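Lo que se aprende mirando una mesa durante una mañana

En junio estuve en la jornada de puertas abiertas de Umoser, la empresa que ocupa una de las naves de Mirstead. Fuimos un grupo de 9 personas, casi todas de almacenes y talleres pequeños de la zona. Yo iba por curiosidad y con una pregunta práctica: si una máquina de dos brazos puede hacerse cargo del trabajo de mesa que en mi sector sigue haciéndose a mano.

La visita la llevó Mounir El Idrissi, responsable de pruebas. No hubo vídeo de presentación ni música. Nos dio fundas para los zapatos, nos pidió que no apoyáramos nada en las mesas y nos dejó mirar. Se lo agradecí. He asistido a demostraciones en las que todo está ensayado y el público sale convencido de cosas que no ha visto.

El proyecto se llama Skakonano y su objetivo es modesto: que los brazos manejen el contenido de un paquete corriente. Cajas de cartón, hojas de instrucciones, cables. Mounir nos contó que el equipo lleva registradas 171 pruebas con este tipo de material y que la parte difícil es el papel. Una hoja plegada pesa poco, se dobla por donde quiere y se pega al fondo. A una persona no hay que explicarle cómo se levanta. Al robot hay que enseñárselo muchas veces.

Mi opinión, después de tres horas allí, es que las empresas del ramo deberían enseñar más este tipo de trabajo y menos robots que bailan. Quien dirige un almacén necesita saber cuánto tarda la máquina, qué hace cuando el cartón cede y quién la atiende cuando se equivoca. A lo primero me respondieron con franqueza: más despacio que un operario, bastante más. A lo tercero, también: hoy por hoy, siempre hay alguien cerca.

Un compañero de la visita, que trabaja en Bíró, salió decepcionado. Esperaba ver una línea en marcha y se encontró con una mesa. Yo creo que la mesa era lo interesante. Los dedos de la pinza llevan una superficie rugosa, con un dibujo de rombos pequeños, y delante tienen una caja abierta con su hoja de texto dentro. Ahí se decide si el invento sirve.
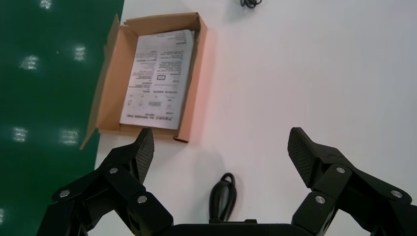
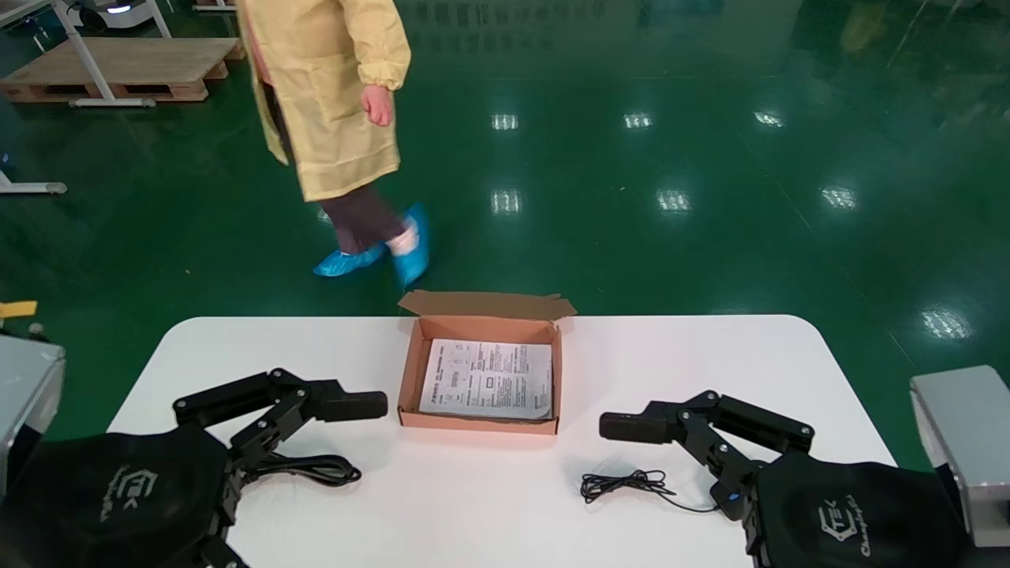 Lo que faltó

Eché de menos hablar de costes. Pregunté y me remitieron a una reunión posterior, que todavía no se ha celebrado. También habría preferido que se hablara de los puestos de trabajo sin rodeos. En mi taller hay tres personas dedicadas a preparar paquetes y tienen derecho a saber qué estoy mirando cuando voy a estas visitas. Se lo conté al volver. Una de ellas quiere venir a la próxima, y he pedido plaza para las dos.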